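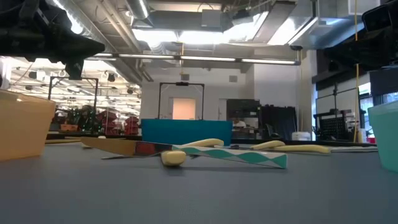
3.2 Sorting of shared tools

In June we asked the members of 6 repair cafés in Aguiar to keep a diary of the hand tools they borrowed from a common shelf. In total, 200 loans were written down. Knives were returned later than any other tool, and the reason given most often was that the borrower did not know in which bin they belong.
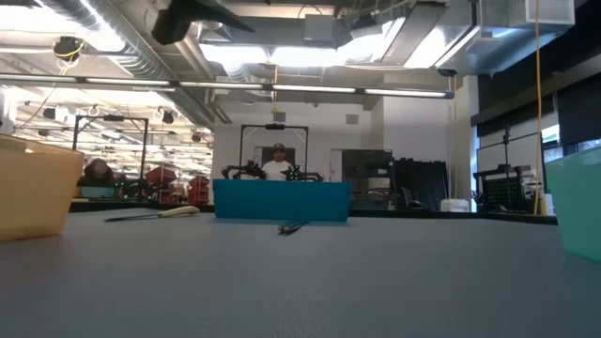 Mirela Coutinho

The loans were then grouped by time of day. Before 14:00 most tools came back within the hour — after this time the delay became longer. Figure 3 shows a knife on a table with a plastic bin at each side. We did not find a clear effect of the age of the borrower, which agrees with the earlier survey in Saven (Zamudio, in press).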